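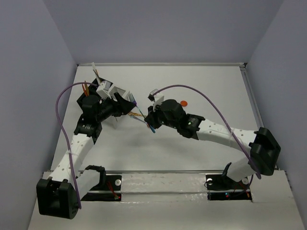 Slide 1. The two-arm cell, both grippers near the middle of the table.

Talks > Methods afternoon > Speaker notes

Print this page | E-mail this page

Reading time: 4 minutes

Telmo Salcedo, Mindance
Handover timing from joint currents: speaker notes

Slide 1
Leave this up while people sit down. Say name, group, and that the talk is on one narrow question: when two arms pass a thing between them, how does the giving arm know when to let go?
Point out the cables arcing over both forearms. They come back on slide 5.
The left gripper has a lot in it. Tell them to look at the fork and the blue-and-white stick, whose ends come close to the right gripper. Long thin items like these are the hard case for us.

Slide 2. The problem
Let go too early and the item drops. Let go too late and the two arms pull against each other, and the servos heat up. Most small cells use a fixed delay: right gripper closes, wait, left gripper opens. It works until the item is bendy or badly held.
We wanted something that needs no extra sensors. No force plate, no skin on the fingers. The servos already report their current, so we used that.

Slide 3. The method
Go slowly here. Last time I rushed it and got three questions on the same point.
Step one: the right gripper closes on the item.
Step two: the right arm makes a small tug, 8 mm, away from the left.
Step three: we read the current at the left wrist during the tug. If it rises and stays up, the right gripper has hold of the item. If it rises and falls back, the item has slipped.
Step four: release on a steady rise, or close again and retry on a slip.
The rule is a threshold and a short window. There is no learned part in it. Someone will ask, so say it before they do.

Slide 4. The trials
600 handovers, split evenly between the fixed delay and the tug test. 12 kinds of item, some stiff, some soft. Same start poses for both methods, order shuffled.
A trial counts as failed if the item drops, or if either arm goes over its current limit. We scored from the logs first and then checked against video. Where the two disagreed we went with the video.
All trials were run in Wotero, our control software. The logging format is the one from the Medance project, so anyone with those tools can open the files.

Slide 5. Results
Main result: the tug test cut failures by nearly 80 per cent against the fixed delay. Show the bar chart and stop talking for a moment.
Most of the gain is on long thin items. On short stiff ones the two methods are close, and I would not claim a difference there.
Then the cables. When an arm is stretched well out, the cable pulls on the wrist and the current reading shifts. We first took this for slip. The fix is to take a baseline reading just before each tug — dull but it matters more than the threshold does.

Slide 6. What it does not do
Very soft items stretch during the tug and read as slip, so the arm retries for no reason. We cap the retries and then fall back on the fixed delay.
It is also slower. The tug adds time to every handover, including the easy ones. If the room is full of factory people, give this more time.
We have tried one table layout only. The arms face each other and the side walls limit how far out they can swing. A side-by-side layout might need a different tug direction. I don't know yet.

Slide 7. Next
Choose the tug direction from how the item is held. At present it is always straight back.
Repeat on the second cell at Dow Street — same servos, shorter cables.
Release the logs once the file names are tidied.

If asked about camera-only methods: we did not compare. The fingers hide the contact point from our fixed view, and we had no second view to test with.
If asked about gripper wear: finger pads were changed between blocks and the changes are marked in the logs.
If short of time, skip slide 6 down to the line on speed and go straight to 7.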